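Search this site
Go

Basket packing at Gondden

Basket packing is the last hand stage at the Gondden works in Sowerby, where cleaning goods are sorted into wire baskets before dispatch. Part of the stage has been automated since June under a scheme called Melent, run by the firm's supplier Binum.

Background

Before the change, each packer worked a full shift at one bench and was expected to place 3,000 items. Sponges were the least liked goods on the line. They are light and soft, and a grip that suits a bottle will squash them out of shape.

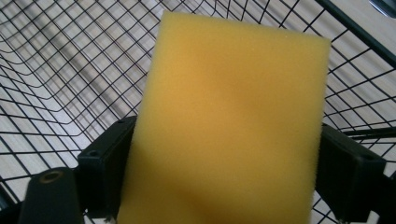
The first machines at Gondden used suction, which does not hold well on foam, and they were withdrawn. Melent machines use jaws and learn from recorded handling. Packers at the works make the recordings themselves, with a gripper in each hand, and a task has to be recorded 900 times before Binum will train a machine on it.

Effect on staff

Nine packers moved to recording work when the scheme began. Their pay grade stayed the same, but the piece rate was dropped and replaced by a flat hourly rate. Some of the faster packers earned less as a result – a point still being argued with the firm. Recording is done in spells with a break between them, as the grippers tire the wrists in a different way from bench work.

Night packing has ended. Two packers per shift now watch the machines, clear dropped goods and pack whatever the machines refuse.

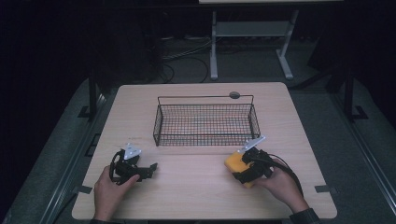

According to one packer on the day shift, the work is slower and quieter than it was, and the hard part is doing a simple job the same way each time without drifting off.

Gondden has said that mixed baskets will stay with hand packers for now.

Comments (3)

Wrenfield: The night shift allowance went too. Should be in the article.

dot_h: Is the hourly rate the same for the people watching the machines?

Wrenfield: Yes, same rate – but no breaks between spells.

Related articles
Piece rate
Suction gripper
Shift allowance
Sowerby works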